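Counter display, small goods: tiered stand

Gallery page 6. Text and layout by Tõnu Kairys, corrections by Mārtiņš Lapiņa.

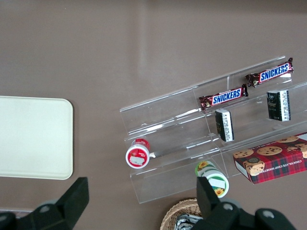
The gallery pages cover the fittings we use for small goods at the till and on side tables. Earlier pages dealt with hooks, baskets and flat boxes. Page 6 is given over to the stepped stand in clear acrylic, which the shops at Luseo and Nedow have both used since June. The notes are short and assume the reader has the fitting sheet to hand.

Stand
Clear acrylic, three steps, open at the front apart from a low lip on each shelf. The lip holds a bar or a small box in place when the table is knocked. It will not hold a round item that has been put down carelessly.

Position on the table
Set on the diagonal, with the steps rising from lower left to upper right. A square placing is tidier on a long counter, but on a plain brown table the diagonal lets a customer reach all three levels from one corner. Mārtiņš prefers the square placing and has asked for this to be recorded.

Rear shelf
Two Snickers bars, one lower and to the left of the other as the shelf runs. Bars go on the highest step because the wrapper lettering is large and can be read from further off. Lay them flat with the name facing out. Do not stack them; the crimped ends catch and the upper bar slides.

Middle shelf
Two small dark packs with white text panels. Dark packs show up poorly against a brown table top, and the pale panel does most of the work. Turn it outwards where the pack allows. If the printing is small, leave a gap between packs so that one can be picked up and read without moving its neighbour.

Front shelf
A small red and white cylinder on its side at the left end, round face outwards. Standing it upright hides the printed disc from anyone looking across the table. The cost of laying it down is that it can roll, so it goes against the lip and is checked whenever the table is wiped.

Stickers
The cylinder has a pale sticker on the lower part of its red face. Stickers of our own should go in the same area on round goods, clear of the maker's lettering where there is room. On bars, use the back of the wrapper.

Tray
Cream, flat, rounded corners, slightly raised rim. It stays to the left of the stand and is kept empty between customers. Nedow tried using it for overflow stock in June and gave up, as people took it for a separate display and asked for prices.

Cleaning
Soft cloth, lukewarm water, a drop of washing-up liquid. No window spray and no paper towels. Acrylic scratches easily and the marks show along the shelf edges first, where the light catches. Clear the stand from the top step downwards and refill it from the bottom up.

Stock references
The stand is listed under 1,262 in the Grultano fittings book. The older entry, 1,258, is for the two-step version and should be struck out. Both shops have been sent the corrected sheet. Spare stands are kept at the Ozoliņš store, top rack, wrapped in cloth.

Correction to page 5
The depth given for the flat box was wrong. It should read 100 mm.

Page last changed 15 October 2022 - TK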